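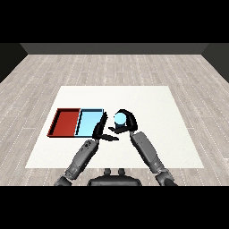 Success criteria for simulated bimanual sorting: what counts as "placed"?
Forum: Simulation and Benchmarks > Rules and Practice

onyshkiv_p
We are revising the task sheet for the two-arm sorting set in Mistwood (coloured cylinders, one red tray, one blue tray, hands on both arms). The current rule says an episode succeeds when the centre of the object is inside the footprint of the tray of the same colour. It says nothing about the hands. I went through a batch of 58 episodes marked as successes and in 17 of them the object was still in a hand when the flag went up. I want to tighten this before the April release. Proposed wording:

"Success is recorded when the object is in contact with the floor of the matching tray, is in contact with no part of either hand, and has a speed below the threshold for 41 consecutive simulation steps."

Comments please, on the wording and on the step count.
Pylyp Ivanyshyn

ranasinghe
Agree with contact over footprint. A footprint test passes an object held above the tray at any height.

The step count should be given as time. Anyone who changes the timestep changes your rule without noticing.

vnech
I disagree with the no-hand-contact clause as written. With trays this shallow the fingers often brush the rim or the side of the object on the way out. Under your rule the counter resets on every touch, and a policy that places well but withdraws slowly will run out of time. You would be scoring the withdrawal.

onyshkiv_p
@vnech The withdrawal is part of the task. An object resting against a thumb has not been released.

vnech
Then say so in the task description and score it separately. Two flags: "placed" and "released". Someone reading a single percentage can't tell which one failed.

ranasinghe
Two flags is what we do at Cornau. It costs one more column in the log.

mykhailiuk_o
A different point. The sheet needs a rule for handovers. When the object starts on the side of the mat away from the trays, some policies pick with the right hand and pass to the left, and some reach across with the right arm only. Both get the object into the tray. Are both allowed? If the set is published as a two-arm benchmark, I would expect the sheet to state whether use of both hands is required, and if so, how it is measured.

vnech
Not required, in my view. Score the outcome. If you want to force a handover, move the trays out of reach of one arm.

mykhailiuk_o
That is a reasonable design, but it isn't the current layout. With the trays on the left half of the mat the right arm can get to the blue one without help. So "bimanual" is a property of the robot here and the sheet should not claim it for the task. I'd also log the simulated contact between hand and hand. Close work by both hands around one object is where our arms at Flesetti collide, and a policy that scrapes its own fingers for half the episode currently gets full marks.

onyshkiv_p
Self-contact is already in the state log. It is not reported. I can add it as peak force per episode.

yevhen_i
Peak force from a rigid contact solver is mostly noise. Report duration of contact, and peak force only after filtering, with the filter stated.

Also, please fix the viewpoint in the sheet. The policy camera sits above and behind the robot, so the forearms cover part of the mat. If someone moves the camera to get a cleaner view, the results are not comparable.

ranasinghe
+1 on the camera. Position, orientation, field of view, resolution, all in the sheet.

vnech
Field of view should be fixed. Resolution I would leave open and have people declare it.

onyshkiv_p
Revised draft:

1. Placed: object in contact with the floor of the matching tray, speed below threshold for 0.5 s of simulated time.
2. Released: as 1, with no contact between the object and either hand for the same period.
3. Headline score is Released. Placed is reported next to it.
4. Use of both hands is optional. Report the share of successful episodes in which both hands touched the object.
5. Hand-to-hand contact reported as duration. Filtered force optional, filter to be stated.
6. Camera pose and field of view fixed. Resolution declared.

I re-ran rules 1 and 2 on the older Tymoshchuk baseline. Placed 71 per cent, Released 58 per cent.

vnech
I still think 3 is the wrong way round, but with both numbers printed I can live with it.

mykhailiuk_o
Item 4: "touched" is too weak, as a passing knock would count. Use a minimum contact time there as well.

onyshkiv_p
Will do. Same 0.5 s unless anyone objects.

yevhen_i
Too long for a quick handover. Try 0.2.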